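4. Sorting loose items into the Plonis shallow box

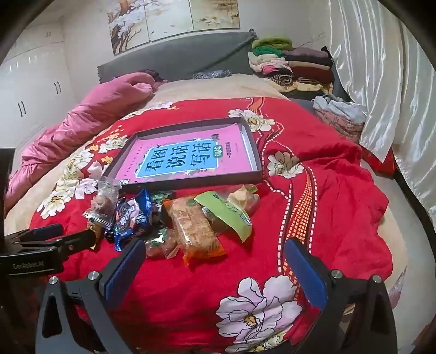
4.1 Before you start

Work on a bed or other wide, soft surface. Leave the cover on, but pull it flat so that small packets do not roll into the folds. Keep workbooks and food in separate groups until step 5.

4.2 Procedure

1. Take the lid off and lay it on the bed with the rim facing up. The lid serves as a tray for paper items.
2. Place the workbook in the lid, cover upwards. Do not bend it to fit - a book larger than the lid is stored separately.
3. Gather the snacks in front of the lid.
4. Press the air out of any zip-top bag and run a finger along the full length of the seal. Crumbly biscuits go in last, on top of the wrapped packets.
5. Move the snacks into the base of the box. Lift the workbook out and fit the lid.

Note: Small wrapped sweets and biscuits can slip under the edge of the lid. Lift the lid and check before closing the box.

CAUTION: Do not store opened food with paper items. Grease marks cannot be removed from printed covers.

4.3 Limits

Maximum load on the closed lid: 300 g. Stack no more than 4 boxes.

For replacement lids, quote part 648.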